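Gripper won't close all the way after pad swap

selorm_m
Swapped the finger pads on our Kendetti arm in March and it's been off ever since. Closed command stops short and I get a "no contact" warning on 2 out of 3 startups. Pads are the soft Bellex ones. Width counter reads 1,010 when it used to read zero. Do I just rezero it and move on?

huguetteR
Don't rezero yet! Pull the pads and look at how they seat. Mine had old glue under one side and I chased it for a whole afternoon in software like a fool.

naa_ag
Disagree, sorry. If the counter moved that much it's the homing, glue won't do that. Power off, fingers open by hand, power on, let it home with nothing in the way. Ours at Fumholm does this after every pad change.

huguetteR
It can be both, you know :)

selorm_m
OK, homed it twice with the pads on. Same number, so I took a look from the wrist cam with it told to close.
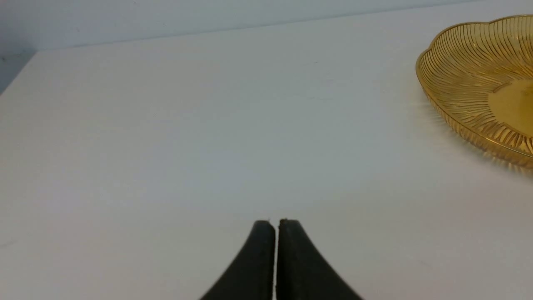
My fingers are on the stock mounts, nothing fancy, and they've done 3,000 cycles on the old pads without a complaint. Told to close, they leave a hairline gap that runs straight down from the tips. The edges look parallel to me, so I don't think one side is seated crooked. There are also little light specks along the tips, wear or dust, can't tell which.

naa_ag
Parallel gap = homing offset. I'm sticking with it.

huguetteR
Or both pads sitting on the same amount of old glue. Wipe the tips and pull one pad, it's 2 screws!

selorm_m
Fine, pulling the left one after lunch. Will post the number.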